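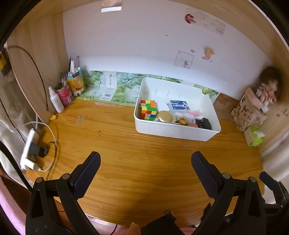

Anyone who can pack a lunch can teach one of these, was how the guide from Wallby put it before we had our coats off, and she said the hard part would be slowing down enough for the recording to be any use.

The visit was to the Plesent workshop on Tue 24 March. There were 26 of us, mostly from small packing and repair shops, and we were split into two groups. Mine went to the hand-held grippers first and the remote-control arms after lunch.

The gripper is a tool you carry. You squeeze the handle, two padded fingers close, and a camera on the tool records what they do. There is no robot in the room while you work. You do the job at an ordinary desk with whatever is on it, a bin of small household things for instance, and the recordings are used later to train an arm with the same kind of fingers. Wallby sends most of its tools home with people for this, so the desks and shelves are all different. A trainer told us they stopped asking people to tidy up first.

I had three tries at moving small items out of a bin. Boxes are easy. Anything round and shiny wants to roll, and thin plastic packets are worse – you think you have one and it slides out as you lift. I also kept turning my wrist in a way the arm can't copy, and the software threw out two of my three runs. The trainer's advice was to come straight down, close, wait a moment, then lift. She wanted the mistakes kept too, as long as you went back and picked the thing up again.

Lunch was sandwiches in the corridor. Parking is behind the building and fills early.

The afternoon was the Prukolier station, where you sit at a pair of handles and an arm across the room follows you. There is a small delay. I found it much more tiring than the gripper and slower by a long way. One task that took me seconds by hand took almost 55 at the handles. On the other side, you know the arm can do the motion, as it has just done it.

The last stop was the Mfaume bench, where an arm trained on hand-held recordings was sorting items by itself. It handled the boxes well and gave up on a soft packet after a few attempts. Staff reset it and moved on without much fuss.

I asked about price and got no clear answer. Loan kits are planned for July, and I put our shop on the list.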